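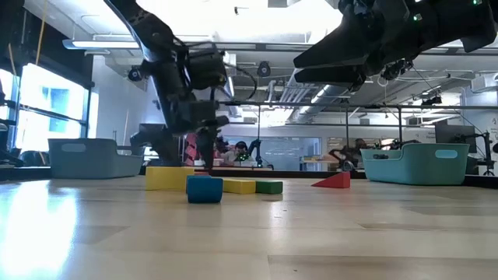 Pale wood, daylight along the left side, a few foam blocks.

How to bring back a dull butcher block top

Updated July 15, 2021

Quick version, I have a shop to open. This is for solid wood tops, glued-up strips, anything you can sand without going through to something else. If yours is veneer, stop at the cleaning part. You will sand through it and you will be sad.

What you need

Dish soap, warm water, two rags
Plastic scraper, old gift card works
Sandpaper, medium and fine
2,000 grit pad for between coats
3,000 grit pad for the very end (optional, I do it)
Hardwax oil. I use Idero clear. Plito is fine too, a bit more yellow on maple
Cotton rags, the kind that dont shed
Gloves

Clear it and clean it

Everything off. Soap and warm water, wring the rag out hard, wipe with the grain. Don't flood it, water gets into the seams and the strips swell. Scrape the gunk. Crayon, glue, stickers, whatever. Dry it right away with the second rag, then leave it alone till the next morning.

Get your eyes down low and look across the top toward a window. Daylight from the side shows everything. Old oil shows up as shiny patches, bare wood looks flat and chalky. Overhead light hides all of it, and I've recoated a whole bench because I trusted a ceiling light.

Check the seams

Run a fingernail over each one. If it catches a little, sanding will fix it. If it drops in, you've got an open joint and that needs glue first. Wood glue, push it in with the card, clamp if you can get a clamp on it, wipe off the squeeze-out while it's wet. Dried glue won't take oil and you'll have a pale stripe there forever.

Dark streaks are usually just the wood. Leave those. Black spots near metal are a different thing, iron plus water, and sanding only gets the shallow ones.

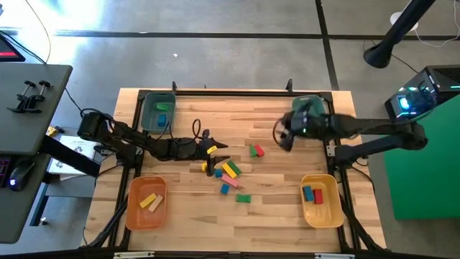 Work in halves if the top is big or there's something bolted to it you can't move. Tape off the hardware, tight to the edge, and press the tape down with the card.

Sanding

Medium first, with the grain, even pressure. Don't lean on one spot to chase a stain — you get a dish, and you'll see it every time the light hits. Then fine. Vacuum, wipe with a barely damp rag, let it dry. The grain stands up a little and feels fuzzy. One light pass with the fine again and that's gone.

Ease the edges while your at it. Couple of strokes, just enough that they aren't sharp.

Oiling

Less than you think. Really a lot less. Small puddle, spread it with a rag, wait for the time on the can, wipe off everything that will come off. If it feels sticky you left too much on.

4 thin coats for a work surface. A side table can get away with fewer. Let each one dry overnight, then a quick rub with the 2,000 pad, wipe the dust, next coat. After the last one is dry do the 3,000 if you want it smooth smooth. It takes a bit of shine off and feels much nicer.

Lay the used rags flat outside to dry. Do NOT ball them up in the trash, oily rags can heat up and catch fire by themselves.

Then wait

7 days before water or hot mugs. Light use is ok sooner, dry stuff only. Nothing rubber sitting on it that whole time, rubber feet leave marks. Lift things, don't drag.

Upkeep

Soap and a damp rag. One fresh coat a year, I do ours in May when the windows can stay open. The Brurkton store sells small cans, so does Suwannarat if you're on that side of town, ask at the counter because they keep them in back. Write the date on the lid, the stuff skins over once it's been opened.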